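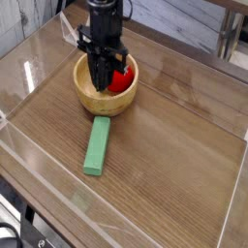

*Pince descendue dans le bol en bois, objet rouge contre les doigts.*

24 juin 2018

Suite des notes sur le bras. Le mois de mai est passé presque entièrement dans la mécanique : reprise du jeu au poignet, remplacement de deux roulements, nouvelle platine pour la pince. La platine a été usinée à l'atelier partagé par Niilo Turunen, à partir d'un plan que j'ai dû refaire parce que l'entraxe de l'ancienne ne correspondait à rien de documenté. Je note la cote dans le dépôt, fichier `platine_v3`, pour ne pas la remesurer une troisième fois.

Le sujet du moment est la saisie dans un récipient. Prendre un objet posé à plat sur la table ne pose plus de difficulté particulière : l'approche est verticale, les doigts ont de la place de chaque côté, et une erreur de quelques millimètres se rattrape à la fermeture. Dans un bol, la paroi remonte, l'objet roule vers le point bas ou reste coincé contre le bord, et l'un des doigts doit passer entre les deux.

## Trajectoire d'approche

La première version descendait en ligne droite depuis le point de repos, poignet fixe. Elle suffisait quand l'objet se trouvait au centre. Dès qu'il était décalé, le doigt extérieur venait porter sur le bord du bol et le contrôleur Jarnus coupait en surcharge.

La version actuelle procède ainsi :

1. positionnement au-dessus du centre du bol, pince ouverte ;
2. rotation du poignet de 90 degrés si l'objet est contre la paroi ;
3. descente lente, avec lecture du courant moteur ;
4. arrêt au premier dépassement de seuil, remontée courte, fermeture.
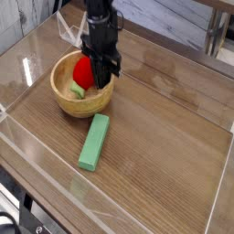 Le seuil est fixé à 581 en unités brutes du convertisseur. La valeur vient d'une série de descentes à vide, puis de descentes volontairement décalées pour provoquer le contact. En dessous, le frottement du réducteur déclenche des arrêts intempestifs. Au-dessus, le bol se déplace avant que le bras ne s'arrête, et toutes les coordonnées enregistrées sont à jeter.

Tapio Pitkänen m'a suggéré de filtrer le signal avant de le comparer au seuil. C'est fait, moyenne glissante sur une fenêtre courte. Le retard introduit reste acceptable à vitesse réduite, il ne le serait pas à vitesse nominale.

## Choix des objets

Une peluche rouge dans le bol, un bloc vert menthe sur la table. La peluche se comprime, ce qui pardonne beaucoup sur l'ouverture finale de la pince, mais son contour change selon la façon dont elle est couchée, et la petite partie en tissu vert clair fausse l'estimation du centre. J'ai essayé de segmenter sur le rouge seul : le centre calculé est plus stable, mais il ne tient plus compte de l'encombrement total. Pour l'instant je garde le rouge seul et j'ajoute une marge fixe.

Le bloc vert sert de repère d'orientation. Il a des arêtes franches et un grand axe sans ambiguïté, ce qui permet de vérifier rapidement que l'angle renvoyé par la vision est cohérent avec celui du repère table. Quand les deux divergent, c'est en général la calibration qu'il faut refaire.
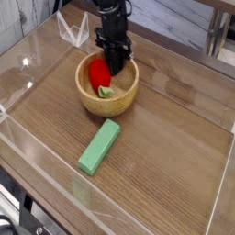 Reste le problème des reflets. Les parois transparentes autour du plateau renvoient l'éclairage du plafond, et la surface de la table brille aussi par endroits. Un seuillage simple sur la luminosité prend ces traits blancs pour des arêtes. J'ai défini un masque statique qui exclut les bords, solution peu élégante et à refaire dès que la caméra bouge. Hertta Niskanen m'a prêté un filtre polarisant, pas encore monté faute de bague au bon diamètre.

## Journal et données

Chaque essai est enregistré avec la position des axes, le courant et l'horodatage. Le tampon est limité à 600 échantillons par descente, au-delà l'écriture sur la carte prend du retard et les dernières lignes sont perdues. Le jeu complet compte maintenant 3 760 lignes exploitables après nettoyage. Les essais interrompus à la main sont exclus.

Le script de dépouillement se nomme Edon et se trouve dans le même dépôt que le reste. Il trace le courant en fonction de la hauteur et superpose les descentes d'une même série. On y distingue bien l'entrée en contact avec la peluche, pente faible, et celle avec le bois, pente raide. L'étape suivante consiste à utiliser cette pente comme critère d'arrêt, en plus de la valeur absolue.
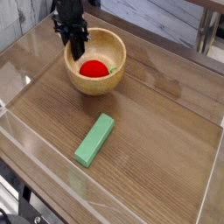 *Pointe du doigt à l'intérieur du bol, côté gauche.*

À faire avant la prochaine note :

- bague pour le filtre polarisant ;
- serrage des vis de la platine, au frein-filet cette fois ;
- critère d'arrêt sur la pente, d'abord hors ligne sur les données existantes ;
- rendre le pied à coulisse à Irja Kemppainen.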